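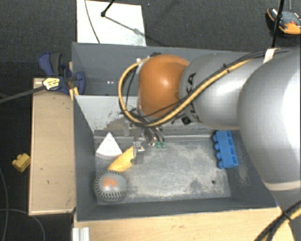

Sunita Maurya wrote back after the spring update that she still could not tell, from what we had sent, whether a legislature that loses a fight with a governor over emergency powers ever gets the power back. She asked that the next report answer that question first and leave the account of staff time for the end. We have followed that order.

Answer to date

In the states we have finished coding, the legislature usually does not recover the power within the same governor's term. It sometimes recovers part of it under the next governor, most often when control of the office changes parties. The recovery tends to come through a budget rider or a reporting requirement. A direct repeal of the emergency statute is rare, and the repeals we did find were mostly paired with a new statute that gave back much of the same authority under a different heading.

We want to be careful with this. The coding covers 34 states. The remaining states include several with part-time legislatures, where a governor can declare, renew and renew again before members are back in the capital. Those cases may well change the picture, and we expect them to make it look worse for the legislatures.

Work completed since the last report

The statute file is finished for the 34 states. Each entry gives the text of the emergency powers law, every amendment to it, the length of a declaration before renewal, and who may end it. Where the law allows the legislature to end a declaration by resolution, we recorded whether the governor may veto that resolution. This turned out to be the single most useful field in the file. A legislature that must find a two-thirds vote to stop an emergency is in a very different position from one that needs a simple majority, although the two statutes can read almost the same on a first pass.

The court file is behind the statute file. We have read the state supreme court opinions but have not finished the intermediate appellate decisions. A good number of those were dismissed as moot because the declaration had expired by the time of argument. We had planned to leave mooted cases out. We now think they belong in the study, as a declaration that keeps expiring and being reissued can stay out of reach of the courts for a long time, and we have added a field for it.

Interviews are done in 7 states. We spoke with former legislative counsel, budget staff and retired members. Two people withdrew permission to be quoted after reading their transcripts, and their remarks have been removed from the working papers.

Changes from the proposal

There are three changes the foundation should know about.

The proposal said we would compare the states with the federal National Emergencies Act. That chapter has been cut to a short section. The federal material is already well covered by other writers, and the state records are taking more time than we allowed for.

We dropped the survey of sitting legislators. The response in the pilot was too low to support any finding, and the answers we did get followed party lines so closely that they told us little about the institution.

The archive moved from Zurnisska to Trestavus in June. Zurnisska could not store scanned session journals in a form we could search. The move took longer than planned and some page references had to be entered again by hand. All of the files are now in one place, and the Nieto office has its own login.

Problems

Committee minutes are the weak point. Some states keep full minutes, some keep only votes, and some keep whatever the committee clerk chose to keep. Where there are no minutes we have relied on newspaper coverage — which is fair for the larger fights and thin for the smaller ones. The final report will mark these states so a reader can set them aside.

Spending

Spending is within the approved total. Travel is under budget, mainly because most of the interviews were done by phone. Records fees are over. We ask permission to move the unspent travel money to the records line. No other change is requested, and the Purkance grant can close on its original schedule if this is approved.

Next period

Finish the intermediate appellate decisions.
Code the remaining states, starting with the part-time legislatures.
Complete the last 3 interviews.
Send draft chapters 2 and 3 to the outside readers.

The draft on veto of termination resolutions is far enough along to share now. We can send it ahead of the next report if Ms. Maurya would like to see it.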